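**Cuaderno de taller, enero, 16:40**

Adhesivo Guna sobre chapa pintada. Continúa la serie de pelado a 90°.

Probetas preparadas ayer por la tarde con Bogdan Laskowska. Desengrase con isopropanol, lijado P320, segundo desengrase. Imprimación Wubshet en la mitad de las piezas. Curado a temperatura de sala, sin presión adicional, salvo las del lote C, que llevaron peso encima.

Resultados (carga máxima, N):

- Lote A, sin imprimación: 1,097
- Lote B, con imprimación: 1,409
- Lote C, con imprimación y peso: fuera de escala, la célula satura en 2,000

Ojo con la coma: es separador de millares, el programa exporta en formato inglés. Sinéad ya leyó mal la tabla una vez.

Fallo adhesivo en A, despegue limpio desde la chapa. En B, fallo mixto; quedan restos de adhesivo en las dos caras, más hacia el borde de entrada. De C no saco conclusiones hasta repetir con la célula grande, que sigue en Tarnport por la calibración.

Dudas:

1. El lijado de A lo hice yo y el de B lo hizo Bogdan. Habría que cruzar operarios.
2. El bote de imprimación estaba abierto desde la serie anterior. No anotamos la fecha de apertura. Abrir uno nuevo y rotularlo.
3. La velocidad de la mordaza se quedó en el valor por defecto de Driltine. Comprobar contra el procedimiento antes de comparar con la serie de otoño.

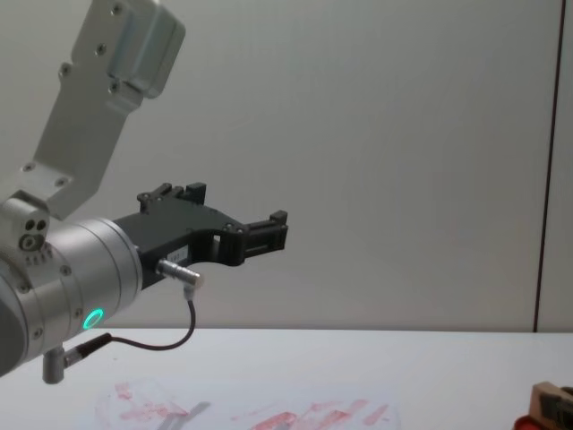

*Fig. 1. Pinza negra en horizontal sobre el tablero blanco.*

Nota de Sinéad Mac Carthaigh al margen: medir el espesor de la línea de adhesivo en las 16 probetas antes de tirar nada. De acuerdo. Guardadas en la caja gris, separadas por lote.

Pendiente: pedir P320 y guantes de nitrilo talla M. Repetir C con la célula grande. Pasar la tabla a la carpeta común con el separador corregido.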